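Anneli Väisänen runs household returns for Stilovik, which rents furnished apartments by the month. When a tenant leaves, whatever remains in the kitchen and linen closet goes to her sorting tables in Patmont, to be checked and boxed.

"The box is the unit of work," she says. "Textiles go in first, flat if possible. Hard goods go against a wall of the box, and anything with a corner gets wrapped." The limit is 10 kilograms per box – above that, the bottom seams start to open in storage.
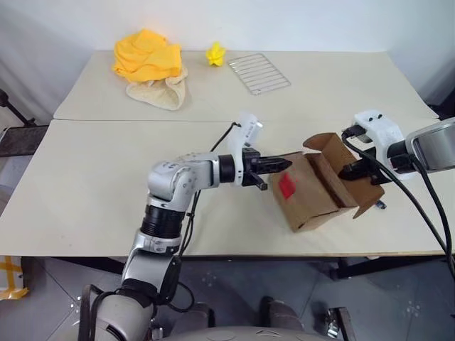
Mixed lots take the most time, according to Väisänen. A kitchen shelf and a bedroom drawer often arrive together, and the packer has to decide the order before touching the box. A wire rack is her usual case: laid flat, as on the back section of the table, it has corners that catch on fabric. "A fuzzy cloth next to bare metal bars is a bad pairing. You put the smoother cloth between them."

Her colleague Dumisani Zulu keeps the lot sheets. He allows 20 minutes for a mixed lot and 30 if there is glass. "Folding is where the time goes," he says. "A heaped cloth fills half a box. Folded, it's a layer."

The sheets are reviewed again in January.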